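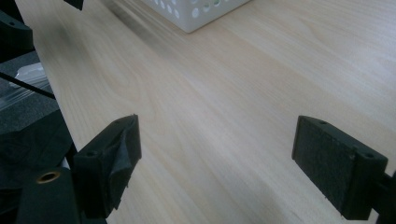 The Pilingate Teaching Gallery presents the working methods by which people show manipulation tasks to the robots of the Pacheco Laboratory. Two methods are in regular use. In the first, an operator carries a gripper by hand and performs the task directly. In the second, the operator sits at a desk and drives the arm by remote control. Both produce recordings from which the robot later learns. Hand-held work begins with the fingers open and the object still at a distance, as with the white perforated basket standing on the tabletop beyond the two black fingers. Operators are asked to hold this open position for a moment before each approach, so that every recording has a clear beginning.

Hand-held demonstration
A gap of bare wood separates the two fingers, with the basket farther back on the table. The inner faces carry dark pads, and the pad on the left finger is wrinkled and creased. Pads are inspected at the start of every session under the laboratory's equipment rules, and replacements are entered in the tool log.

About the collection
The current collection, named Siltard, contains 3,000 demonstrations of household tasks. Each was performed by a trained operator and reviewed by a second person before it was accepted. The tasks include moving baskets, closing drawers, folding small towels and placing cups on a shelf. Every task is repeated from several starting positions, and operators are rotated among 4 workstations during the day.

Training of operators
New operators complete 100 practice demonstrations before their recordings are considered for the collection. Early practice is devoted to steady movement of the wrist and to closing the fingers at an even speed. Sudden corrections are allowed, provided that the task is completed and the correction is marked in the session notes.

Remote operation
The Rinero station is reserved for tasks in which the arm itself must be used from the beginning. It has contributed 300 of the demonstrations in Siltard. Sessions are kept short, and a supervisor remains beside the arm with access to the stop button at all times.

Visits and permissions
The gallery is maintained by Ismael Marinho, Coordinator of Demonstration Studies. Teachers and research groups may request a visit through the laboratory office. New material is added each January. Written permission is required for reproduction in print.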